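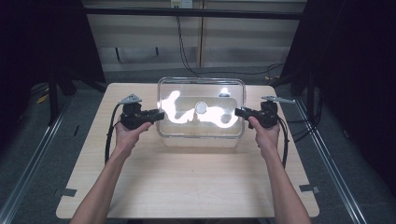 I finally canceled the storage unit in Larngate. I'd had it since the move, and the rent had crept up to $60 a month, which I paid without looking at it. In February I sat down and added up what I had spent on it so far. It came to $713.

So I drove out and emptied it. Most of what was in there was paper: old tax folders, manuals for things I no longer own, a box of Fondeo catalogs from my last job. There was also a Riedl floor lamp with no shade and a rolled-up rug that smelled bad. The rug went straight to the dump.

The rest took me four evenings. I did the small stuff last, and it was slower than the furniture. Screws, buttons, spare keys, foreign coins. I kept one box with dividers and one plain box with a lid, and whatever didn't fit in those two had to go.

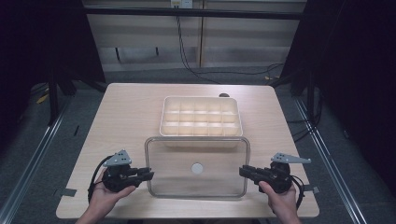 What I'd do differently

I would have skipped the shelving. I bought a Plasetti shelf for the hall closet before I knew how much I was keeping, and half of it is bare. Hiyori Ishida from my old building is taking the spare boards next week.

I would also scan the paper as I went. I ended up with 441 pages in one pile and did them all on a Sunday-type afternoon with the radio on. My back hurt the next day.

The lamp is still here. If you want it, email me.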